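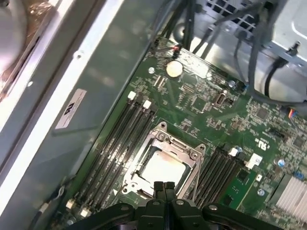
*The processor in its socket, memory slots to the left.*

**Saturday**

Up before six for the tide. Wind had dropped overnight and the water off Purkthorpe was flat enough to take the small boat out alone, but Mercedes Cuadros came as well because the outer lines needed lifting and I can't do those by myself any more.

We did lines 9 to 18. Mussels on the inshore ones are coming on well. The outer ones are thin at the top metre and I think the eiders have been at them again. Two droppers had gone altogether, cut through where they rub on the head rope. Mercedes wants to move to a thicker rope next season. I said I would price it.

Back on the slip by half past ten. Washed down, had toast.

The rest of the morning went on the licence renewal. The form now wants the position of each corner buoy and a separate sheet for the oyster trestles, which used to go on the same page. I had the trestle plan from last time but it still shows the old row by the burn mouth, so I drew it again. Then the stock return. Oysters graded so far this season come to 3,161, all written in the blue book, and I copied them over by month. December was missing a page and I found it in the van.

Jihad Ghanem rang at one about the water samples. The shellfish from our bed came back clear. The ones from the Eze side are being taken again, so Cero can't sell until that result is in. He has orders waiting and was fed up. I offered him space in our holding tank, though it won't help him until he's cleared.

Afternoon at the trestles while the tide was out. Turned the bags on the first 2 rows and shook them through. Plenty of weed for the time of year. Lost one hook in the mud. The Priltari bags are holding their shape better than the old ones but the clips are stiff and my thumbs are sore tonight.

Still to do: sign the renewal, post it, ring about rope, new hooks, grease the winch.

Soup for tea. Rain started just after eight.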